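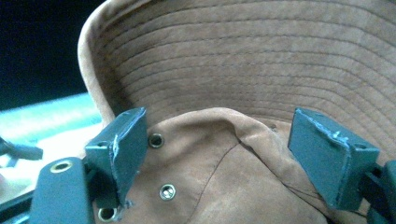
Lo que enseña una pinza sostenida por una mano

Tribuna de opinión
Cristian Zapata
Noviembre

La manipulación de objetos blandos sigue siendo la asignatura pendiente de la robótica de servicio. Un bloque rígido admite un modelo geométrico razonable; un sombrero de gamuza, no. Cuando dos dedos mecánicos oprimen la copa, el material se pliega y se frunce, y la forma que el sistema creía conocer deja de existir en el momento mismo del contacto.

El grupo de manipulación de Brivatum ha optado por recoger demostraciones con pinzas de mano provistas de cámara, sin brazo robótico de por medio. Una persona ejecuta la tarea, el instrumento registra lo que ve y la política se entrena después con ese material. El conjunto Sirska, dedicado a prendas y complementos, reúne 964 demostraciones obtenidas de este modo. A nuestro juicio, el método merece respaldo, aunque con reservas que conviene expresar por escrito.

La principal ventaja es de orden práctico. Quien sostiene la pinza corrige el agarre por instinto, busca la copa antes que el ala y modera la presión cuando la gamuza cede. Esa pericia resulta muy difícil de transmitir mediante un mando a distancia. En nuestra comparación interna, la política entrenada con unas 700 demostraciones manuales igualó a la obtenida por teleoperación en la tarea de colgar sombreros, y la preparación de cada puesto de trabajo exigió 10 minutos.

La reserva más seria atañe a la fuerza. La cámara capta el pliegue, pero un pliegue no equivale a una medida de presión: una copa bien armada y otra vencida por el uso pueden mostrar la misma arruga con esfuerzos muy distintos. Mientras los conjuntos de datos carezcan de señal táctil, toda afirmación sobre agarre delicado debería formularse con prudencia. La segunda reserva se refiere al desgaste del instrumento. Los dedos se rozan, pierden recubrimiento en los bordes y cambian de aspecto ante la propia cámara - un detalle menor para el operario, pero no para una red que aprende de píxeles.

Proponemos, en consecuencia, dos medidas. Que toda publicación declare el estado de los dedos al inicio y al término de la recogida, y que los resultados se desglosen por material, como ya hace el protocolo Condori. Un porcentaje global de éxito oculta precisamente los casos que interesan a la industria textil.

Comentarios (2)

R. M.: De acuerdo con el desglose por material. En fieltro nuestros resultados son bastante peores que en gamuza.

tallerista: ¿Se publicarán las demostraciones fallidas? Son las que más echo en falta.

Este sitio utiliza cookies propias y de terceros. Si continúa navegando, acepta su uso. Configurar | Aceptar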